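Writing Popular Fiction, Handout 2: The Blurb and the First Page

Read this before you bring in your draft. The blurb gets the book picked up and the first page gets it carried to the register, and most of you have been writing them as if they had never met.
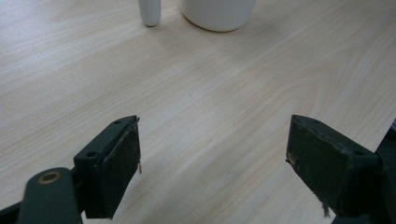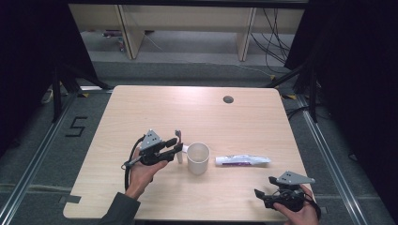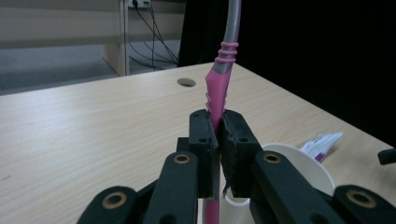
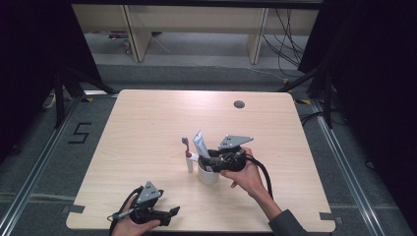 Length. A back-cover blurb for this class runs no more than 600 characters. Yes, characters. Your excerpt may go to 1000 words, though I reserve the right to stop reading at the first weather report.

Who, what, what if. Name one person, two at most. Last July I was handed a blurb with 12 proper nouns in it, four of them kingdoms. I still dream about Dutari.

The hero of our practice novel, a smuggler called Codier, wants out of the port of Dresach. Fine. Why tonight? If the blurb can't say, check whether chapter one can.

Questions. "Will she choose love or duty?" She will choose love – it's a romance. Cut it.

First pages. Start after the alarm clock. Mirrors are banned until spring.

For next time: rewrite your blurb twice, once as a thriller and once as a romance, same plot. Bring 2 copies of each. The Kwiatkowski reader has samples in the back, some of them terrible on purpose.

Posted August 22, 2020 | Contact the instructor | Back to top

Comments

inkstained: Does the 600 include spaces?

porchreader: Mine has three kingdoms, is that OK?

inkstained: Found it in the syllabus, it does include spaces. I'm over by a lot.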